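Home Politics History Interviews Culture Archive Subscribe

The Union That Ran a Town's Bread

She has brought the ledger with her. It is wrapped in a pillowcase and she will not let the waiter put anything wet on our table until it is safely back in her bag. "Look at the handwriting!" she says, before I have even got my coat off. "Every page is a different person. They rotated the job every month so no one could get comfortable in it."

The ledger belonged to the Ruotsalainen Hall in Sallusgate, the mill town where the Edwood company owned the looms, the houses, the only doctor's office and, for a long time, the only store. Her new book is a history of the workers who decided to break that last one. They did it with an oven. Over one winter they set up a cooperative bakery in the basement of the hall, and within six months they were feeding most of the town, including (she loves this) several families of Edwood foremen who sent their kids around to the back door.

I ask how she came to the story, and she laughs. She had been working on something else entirely, a study of how left parties in the region voted on tariffs. "I was bored to tears, I can say that now. Then I opened a box that was supposed to have party minutes in it and it was all flour receipts. Boxes and boxes of flour receipts! And I thought, what on earth is a socialist club doing with this much flour?"

The answer takes up the first third of the book, and it is the part I would press on anyone who thinks labor history is a list of strikes. The mill paid partly in scrip, which was good only at the Edwood store. Bread there cost more than it did in Daltitz, one valley over, and when the workers complained they were told they were free to walk to Daltitz. So they did. A group of women from the spinning rooms walked over the ridge and back on their day off, and what they brought home was the loan of a baker for the winter.

"People always want the men with the banners," she says. "I like the banners too, I'm not above a banner. But the strike fund was empty twice before the bakery opened and it was never empty after. You can follow it in here, week by week. The bread money is what kept it going."

The cooperative sold shares at a price a piecer could afford, one vote per member no matter how many shares you held. By the end of the first year there were 1,000 members. At its height, the book gives the figure as 3,338, and she is very firm about that number, having added it up from the cards by hand and then made a graduate student do it over again.

"It matters because Edwood always said it was a handful of agitators. They said it in court, they said it to the newspapers, they said it to the governor. And all that time there were 3,338 cards sitting in a drawer. That is no handful. In a town that size it's practically everybody who could sign their name, and a lot of people who made a cross instead."

She is good on the quarrels, too, which a more pious writer might have skipped. The hall had communists in it, and several kinds of socialist, and a temperance lodge that rented the upper floor and complained about the singing. There was a fight that dragged on for nine weeks over whether to sell white rolls, which one faction considered a bourgeois habit. The minutes record speeches on the subject. She reads me one of them over our soup, doing the voice, and the people at the next table turn around.

"But they were serious!" she says, when she has stopped laughing. "You have to take it seriously. The question under it was, who are we for? Do we sell people what they want, or what we think they should want? Every movement I have ever studied has that argument. These people just had it about rolls."

And who won?

"White rolls. By a mile."

We talk for a while about the harder chapters. When the big strike came, in September, the company evicted families from its houses, and the bakery turned itself over to the strikers completely. No shares were paid out and no prices were charged. Sympathizers in Daltitz sent carts. The sheriff stopped them at the ridge road, and the next load came over on people's backs, the same path the spinners had taken. She went and walked it herself – twice, because the first time she got lost and came down in a quarry.

Did the strike succeed? She tips her hand one way and then the other. The scrip went. The evictions were partly reversed, though not for the families the company considered leaders, and most of those left the valley for good. The union was recognized in two of the mills and locked out of the third. "I've had people tell me that's a defeat. If you were paid in real money for the first time in your life, I don't think you'd have called it that. You'd have called it Friday's pay and gone out and bought shoes."

What she wants readers to see is how ordinary the skills were. Someone knew how to keep accounts because her mother had kept them for a fishing boat. Someone could fix a chimney. The speeches came from outside, often by train and often very long, while the know-how was already there in the town. She gets quite worked up about this, in the best way, tapping the pillowcase as she talks. 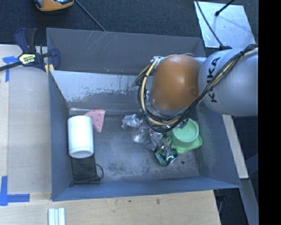 One reader of the manuscript, she tells me, objected to exactly this point, arguing that the book lets the national party off too lightly, and that if its leaders had sent money at the start of the strike, the third mill would have come in with the others. The note ran to several pages and ended by saying that a cooperative was a fine thing but had never once frightened a mill owner.

She doesn't wave it off. "It's fair about the money. They sent a telegram, and you can't eat a telegram. I put more of that in the final version, so I'm grateful. Where I'd argue is with the last bit. Edwood was frightened. I've read the letters. They cut the price of bread in the company store three times in one winter, and they complained about the bakery more than they ever complained about the party."

The cooperative lasted a good while beyond the strike. It outlived the scrip store, then the temperance lodge, and finally two of the mills. It closed when the last of them did. The oven was bricked up, and the hall was used for storage before the town took it over. There is talk now of putting a plaque on the outside wall. She is all for it, with one request, which is that they put the women's walk on it as well as the strike.

Next she would like to do Daltitz. Nothing has been written on it, as far as she can find, and she has always wondered why a town with no mill and no union of its own kept sending bakers and carts over a mountain to people it hardly knew. She already has a lead on some church records and somebody's attic.

"It'll probably be flour again," she says, and tucks the ledger under her arm to go and pay.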